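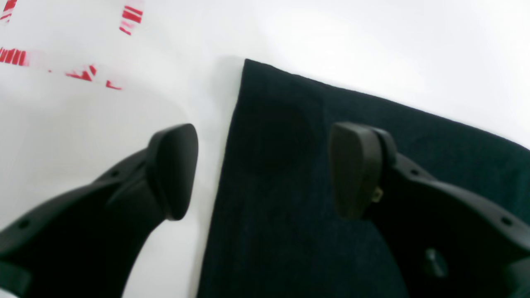
We finished revision three of the cloth handling procedure on Tuesday. Posting the parts that changed, with the wording as it stands in the document. Project name is Sastia, if you need to cite it.

**2/**
Scope: one arm cell, one garment at a time, white tabletop, two-finger gripper. It doesn't cover stacks or anything with a zipper. Zippers get their own annex, which Aurelia Munteanu is writing and which will be longer than the main text.

**3/**
Rule 1.1. A start state is recorded before any motion. The arm is out of the overhead view, hands are out of the overhead view, and the garment is at rest. If any of these isn't met, the episode has no start state and doesn't go in the set.

**4/**
We had 1,266 episodes under revision two. When we applied 1.1 to them, 289 failed. Most had an operator's sleeve in the first overhead view. They're kept in a separate folder and may not be used for evaluation.

**5/**
Rule 1.2. The operator drops the garment from about elbow height and doesn't touch it again. No tidying. Revision two said "place in a natural configuration", and everyone's idea of natural was a shirt you could already see how to fold.
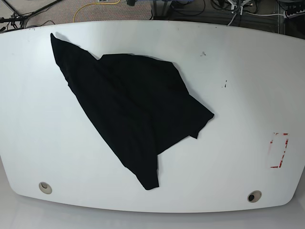 *2 min read · 14 posts*

**6/**
Rule 1.3. Dark garments on a white table: lock exposure on the garment and let the table clip. With auto exposure you get a good picture of the table and a black shape on top of it. Creases are the part you need, and they go first.

**7/**
Locking costs you the table edge and any light markings. We accept that. The table hasn't moved since May.

**8/**
Rule 2.1. Grasp approach is to a garment edge, with one finger pad over bare table and the other over cloth. Grasping from the middle of a panel is allowed only when no edge is reachable, and the episode is tagged when it happens.

**9/**
Rule 2.2. Before closing, pause with the fingers open. Both pads must be visible in the wrist view. We'd been trimming that pause to save time, and then had no way of telling a bad approach from a bad close when reviewing.

**10/**
Rule 2.3. Black pads over black fabric are a known problem for review. Reviewers judge pad position from the wrist view and the joint log together. Wrist view alone is not sufficient for a pass.

**11/**
Rule 3.1. Floor tape and table tape are calibration items, same as the cameras. Table tape is inspected at the start of a shift. If a corner can't be made out, replace it or take it off completely — residue counts as a mark.

**12/**
I'll note that our own table doesn't meet 3.1 at the moment. The red rectangle on the right side is worn and broken. Mayu Morikawa has raised a nonconformance against us and she's correct.

**13/**
Rule 3.2. Cables behind the table are outside the work area but inside the overhead view. Don't reroute them partway through a set. If you have to, close the set and open a new one. Masking the background afterwards is allowed, provided the unmasked copy is kept.

**14/**
Still open: how long a garment can stay in use before repeated handling changes how it drapes. The draft says 60 episodes. I can't defend that number and would like to hear from anyone who has measured it. Comments go to the Sastia tracker under "garment life".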